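3.2 Sorting household items before a move

Print this page | E-mail this article

We asked 219 households in Andolstead to keep a packing diary in the weeks before they moved. Van Rooij and Ayele read each diary separately and settled differences by discussion. Most households packed books and kitchen goods first. Small items with no fixed place in the home were left until last – often until the final evening. 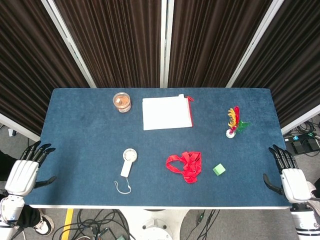 Figure 4. Small household items on a table.

Late packing was linked to the number of items a household could not assign to a room. Diaries from the Gumer district used the word "odds" for these, and we keep the term. A jar, a shuttlecock and a length of red ribbon, as in Figure 4, would each count as odds unless the diary named a room for them. Paper was harder to code, and we counted it only when it was loose or unlabeled. Households with a labeled box for odds finished packing almost 9 hours sooner than the rest.

Twenty-three households moved in August, when vans were scarce. Their diaries were shorter and are reported separately in Section 4.

Comments

Alemayehu: Did you ask what was thrown out? We got rid of half our odds.

Ekitz reader: We had two boxes for odds and still haven't opened one.

Contact us | Copyright Pieter Van Rooij and Hagos Ayele | Back to top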